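Handgeführter Greifer im Eigenbau: Handtuch rutscht beim Anheben aus den Fingern

Padotau-Forum › Bastelecke › Greifer und Antriebe

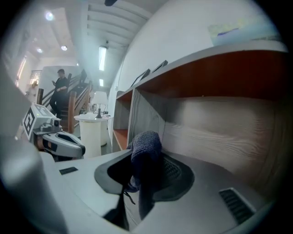

Welche Fingerbeläge nehmt ihr für Stoff?

Bustlow
17. Juli 2021

Hallo zusammen,

seit Dezember baue ich an einem Paar handgeführter Greifer und bin inzwischen so begeistert von dem Projekt, dass ich an manchen Abenden das Essen vergesse. Gehäuse in Hellgrau, Lüftungsgitter an der Oberseite, graue Fingerbeläge mit feiner Struktur. Mit beiden zusammen will ich später Bewegungen aufnehmen, die ein Arm nachfahren soll, also Wäsche greifen, ablegen, irgendwann hoffentlich auch falten. Auf dem Bild hält der eine ein dunkelblaues Handtuch, dahinter sieht man den zweiten mit Marker und Kameramodul.

Solange das Handtuch ordentlich gebündelt zwischen den Fingern sitzt, klappt alles wunderbar. Sobald ich aber nur eine einzelne Lage am Rand fasse und anhebe, wandert der Stoff langsam heraus. Bei Frottee passiert es in etwa jedem zweiten Versuch, bei einem glatten Geschirrtuch fast immer. Feste Sachen wie Becher oder Schachteln hält er problemlos.

Was ich schon probiert habe:
Feder am Abzug gegen eine stärkere getauscht. Besser, aber nach zehn Minuten tut mir die Hand weh.
Beläge mit Isopropanol gereinigt. Hält danach kurz besser, dann wieder wie vorher.
Schleifpapier auf die Beläge geklebt. Greift super, zieht aber Fäden aus dem Frottee, also wieder runter damit.

Die Finger sind aus PETG gedruckt, die Beläge sind aufgeklebt. Beim Zudrücken biegen sich die Spitzen ein wenig nach außen, das könnte vielleicht auch eine Rolle spielen? Die Motorvariante für den Arm kommt erst später dran, im Moment drücke ich alles mit der Hand.

Meine Fragen also: Liegt es eher am Material oder an der Geometrie? Und gibt es einen Belag, der bei Stoff richtig gut haftet und trotzdem wieder loslässt? Ich freue mich über jeden Tipp, auch über verrückte!

Viele Grüße aus der Kellerwerkstatt

3 Antworten

Kettani
Mitglied, 1331 Beiträge

Moin Bustlow,

tolles Projekt! Ich habe vor einer Weile etwas Ähnliches gebaut (bei mir waren es Socken) und bin genau an derselben Stelle hängen geblieben, deshalb etwas ausführlicher.

Der Satz mit den Spitzen ist für mich der wichtigste in deinem Beitrag. Wenn die sich beim Zudrücken nach außen biegen, liegt der Druck weiter hinten am Finger, und vorne, wo deine einzelne Stofflage sitzt, kommt kaum etwas an. Bei einem dicken Bündel merkst du davon nichts, das füllt den Spalt einfach aus. Ein Becher ist steif und stützt sich über die ganze Fläche ab. Eine dünne Lage dagegen hat vorne schlicht Luft.

Probier das mal aus: Leg einen Streifen normales Druckerpapier zwischen die Finger, nur an der Spitze, drück zu und zieh. Dann dasselbe in der Mitte. Wenn sich das Papier vorne leicht herausziehen lässt und hinten klemmt, hast du den Übeltäter. Dauert eine Minute und kostet nichts.

Abhilfe, in der Reihenfolge, in der ich es machen würde:

Zuerst die Finger mit Vorspannung drucken. Ich habe meine um 2 Grad nach innen gestellt, sodass sich die Spitzen zuerst berühren und der Rest beim Zudrücken nachkommt. Allein das hat bei mir mehr gebracht als alle Beläge zusammen.

Dann eine Rippe auf den Fingerrücken, und zwar bis ganz nach vorne. Ich hatte sie anfangs kurz vor der Spitze auslaufen lassen, weil es schöner aussah. Dreimal darfst du raten, wo der Finger sich dann gebogen hat. Achte auch auf die Druckrichtung, liegend gedruckt sind die Dinger deutlich zäher.

Erst danach an den Belag gehen. Silikon ist bei Stoff super, und zwar weiches! Ich gieße mir 2 mm dicke Platten mit Shore A 10 in einer flachen gedruckten Form und schneide sie mit dem Cutter zu. Feine Querrillen, quer zur Zugrichtung, helfen bei Frottee noch mal spürbar, da legen sich die Schlingen richtig hinein. Bei glatten Tüchern hat mir eine ganz glatte Oberfläche besser gefallen. Wenn du beides greifen willst: vorne glatt, hinten gerillt.

Silikon hält leider auf fast keinem Kleber. Ich habe es am Ende formschlüssig gelöst, also mit kleinen Löchern im Finger, durch die das Silikon beim Gießen fließt und sich hinten verhakt. Zwei Nachmittage Arbeit, dafür ist seitdem kein Belag mehr abgegangen.

Und bitte nimm die stärkere Feder wieder raus. Mit müder Hand werden deine Aufnahmen zittrig, und genau diese Bewegungen soll der Arm ja später nachfahren.

Schreib unbedingt, wie der Papiertest ausgeht, das interessiert mich brennend!

Movden
Mitglied, 109 Beiträge

Fahrradschlauch! Alten Schlauch aufschneiden, Talkum abwaschen, mit Kontaktkleber drauf, fertig. Hält bei mir seit Monaten am Greifer und kostet nix. Bei hellen Handtüchern vorher testen, meiner hat am Anfang schwarz abgefärbt.

Zur Geometrie kann ich nichts sagen, ich habe damit bisher nur Putzlappen aufgehoben. Die aber mit Leidenschaft.

Bustlow
Fragesteller

Wow, danke euch beiden! Ich bin gleich runter in die Werkstatt und habe den Papiertest gemacht. Vorne flutscht der Streifen bei beiden Greifern einfach raus, in der Mitte reißt er, bevor er nachgibt. Kettani, du hattest völlig recht.

Neue Finger mit Schrägstellung und durchgehender Rippe sind schon im Slicer, der Druck läuft heute Nacht. Die alte Feder ist auch wieder drin. Als Übergang kommt Schlauch auf einen der beiden Greifer, dann kann ich direkt vergleichen, und parallel bestelle ich Silikon zum Gießen.

Eine Nachfrage noch zu den Löchern für den Formschluss: Welchen Durchmesser hast du genommen, und sind die bei dir hinten angesenkt? Meine Finger sind an der Spitze ziemlich dünn, da habe ich ein bisschen Sorge, dass ich mir die Steifigkeit gleich wieder wegbohre.

Kettani
Mitglied

Drei Millimeter, hinten angesenkt, und die vordersten Löcher erst einen Zentimeter hinter der Spitze. Die Rippe lässt du dabei in Ruhe und setzt die Löcher links und rechts daneben. Gleich mitdrucken, dann musst du gar nicht bohren. Viel Spaß beim Gießen – und leg Zeitung unter!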